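Notebook, R. Chmielewska
2020-06-11
Visit day, Trernach room

Visitors from Hegedűs came at half past nine, five persons, and stayed until lunch. Katalin Erdős led the tour and I did the station with the hand-held grippers. I write it down the same afternoon, because last time I waited a week and then I could not read my own notes.

Before they came I checked the two grippers. On the right one the finger screws were a little loose again, so I tightened them and wrote it on the card. Batteries full. The storage had place for 30 minutes more than we needed. I put the spare fingers on the small table near the door, where people always ask to touch them.

Katalin began with the Cestier arm behind the glass. It did the towel task. First run good, second run it took two layers together and lifted everything. She let it finish and then explained what happened, and I think the visitors liked this more than the good run. One man asked why we start with cloth when boxes are easier. She answered that boxes are mostly solved by other people and that the customer at Grasholm has laundry.

After this we talked about the home recordings. We have now 1,422 recordings of clothes on beds and sofas, and 1,042 of them have passed the check. The visitors wanted to know what makes a recording fail. Most often one hand goes out of the tracking, or the person works too fast at the end. A bright window is the other problem. I opened one of the bed recordings on the big screen and stopped it early, so they could see how strong the light comes on the sheet.
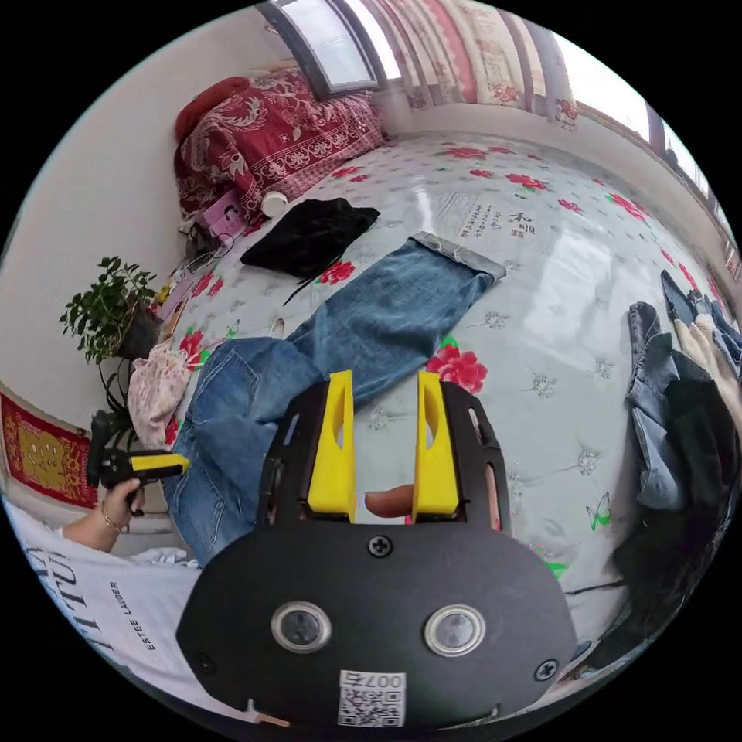

Jeans on the bed, both grippers in use. Strong reflection on the right half of the sheet.

The discussion about this one was long. The lady with the grey folder asked if the tracking is disturbed by a printed sheet. I said that a pattern is usually a help for us, and the plain shiny covers are worse. I should find the numbers for her, I only said it from memory. She also asked about dark clothes lying close to each other. For this I have no good answer yet. The edge of a black piece is hard to find, also for me when I do the labels.

Then they tried the grippers themselves with the practice clothes. Everybody squeezes too hard in the beginning. After some 310 seconds (I had the timer on) the youngest one could fold a shirt quite well, but he lifted his elbows very high and I suppose he has pain tomorrow.

To do:
- send the failure list to the lady from Hegedűs, Katalin has her address
- second card for the left gripper, the old one is full
- ask Katalin if the next visit is still planned for December
- look again at the bed recordings with window light and mark which ones are usable
- new tape on the floor by the glass, it comes off at the corner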